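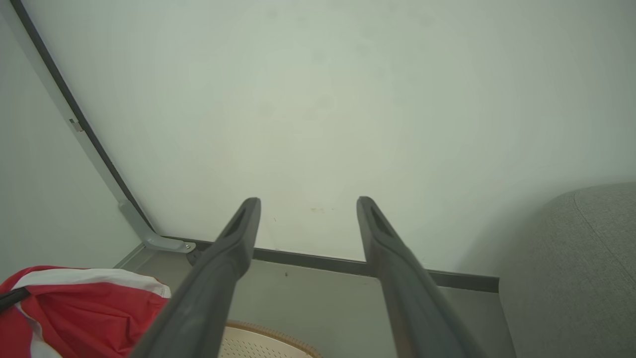 Home | My tickets | Knowledge base | Log out

Ticket 696: Brown marks on off-white wall, above baseboard
Site: Stommont, back room
Raised by: Madalena Teixeira
Opened: 5/5/18
Priority: low

Fault as reported
Small brownish smudges on the back wall, slightly above the baseboard. Very faint blotches elsewhere on the same wall. Dark grey trim in the corner not affected. Tenant asks whether this is damp or dirt.

Log

Entry 1. Moisture meter readings taken at the smudges and at head height. No difference between the two. Skirting firm, no lifting of paint. Damp ruled out for now.

Entry 2. Dry cloth, no change. Damp microfibre cloth with Bawa mild cleaner, 2 passes. Smudges lighter but still there. No colour pulled from the paint.

Entry 3. Melamine sponge tried on a patch behind the furniture on the right. Left a slight sheen when seen from the side. Do not use on the open wall.

Entry 4. Paint record checked. Wall is Ronder matt, off-white, batch 95. Part tin found in the store, lid sealed, contents usable after stirring.

Entry 5. Stain block (Kirenitz, water-based) dabbed on the smudges only, left overnight. One coat of Ronder over it with a small foam roller, edges feathered. Faint blotches left alone. They are uneven roller work from the last repaint and wiping does not shift them.

Status: on hold. Check for bleed-through after 21 days. If the marks return, paint the full wall corner to corner and take new meter readings first. Tenant told to keep furniture clear of the patch until then.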